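Rations at the Flumanness battery, part 2

Last month I posted the gun positions. The supply side took longer, mainly on account of the Hirora ledger, which is written in two hands and switches units halfway through December.

The battery was fed from the depot at Fiken. According to the ledger, the garrison stood at 50 men in the fall and drew 1,826 pounds of bread before the road closed. The second hand then records 3,168 pounds of flour and no bread at all. I take this to mean that an oven had been built on site, although the Ahonen survey shows no such structure. It does show a brick footing behind the magazine, which the survey labels "wash house."

Coffee appears on every page. Meat is entered only on Tuesday, and three of those entries are struck out.

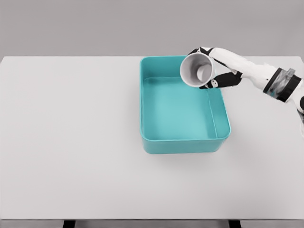 Moving the flour

The track from Fiken climbs 520 feet over its last mile. Carts were used as far as the lower gate. Above that, the ledger pays for mules until the snow and for sledges after it. The sledge payments stop in the same week as the meat.

I still need the depot's own outgoing book to check the flour figure. The archive has it listed under harbor records, and I have put in a request.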